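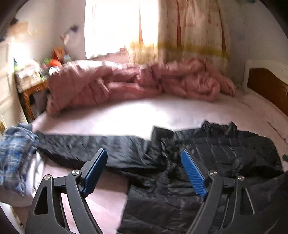 Home Kitchen Laundry Workshop Low-Energy Days Contact

Search this site... Go

Keeping the House Going When You Are Low

These tips are for weeks when depression, a change of medication or plain exhaustion makes ordinary chores hard. They won't treat anything. They keep the house usable until you have more energy.

Dishes

Put away everything except one plate, one bowl, one mug, one fork and one spoon per person. The sink can't fill up if there is nothing to fill it with. If even that is too much, use paper plates and skip the guilt. I bought a box of 48 in July and they lasted me through the worst of it.

Soak pans overnight with hot water and a squirt of dish soap. Do the soaking before you sit down to eat. Afterward you won't get up again.

Food

Keep a shelf of things that need no cooking: crackers, peanut butter, canned fruit, tuna, shelf-stable milk. Write the list inside the cabinet door so you don't have to think when you shop.

When you do cook, make rice or soup and freeze it in single portions. Label the lids with masking tape. Frozen soup all looks the same by the second week.

Pills and water

A weekly pill box is worth having. Fill it while you are doing something else at a table. Mine sits next to the coffee maker, and I fill a water bottle at 9 in the evening so it's there in the morning. Ask the pharmacist before you move anything out of its original bottle, as a few medicines have to stay in it.

Laundry

Wash underwear, socks and towels. Other things can wait. Clean clothes can live in a basket, unfolded, for as long as you like. Two baskets in different colors, one clean and one dirty, will save you from sniffing shirts.

If the washer is down the hall or down the stairs, use a pillowcase as the bag and wash it with the load.

Trash

Put several liners at the bottom of the can, under the one in use. Hang a small bag on the bedroom doorknob for tissues and wrappers. Take out food trash first. Paper and cardboard don't smell.

Mail

One box by the door. Open anything that looks like a bill or comes from a doctor's office, and leave the rest in the box. Put rent and power on automatic payment during a good week.

If you can't manage eating, washing or taking your medicine for several days in a row, call your doctor or someone you trust and tell them that.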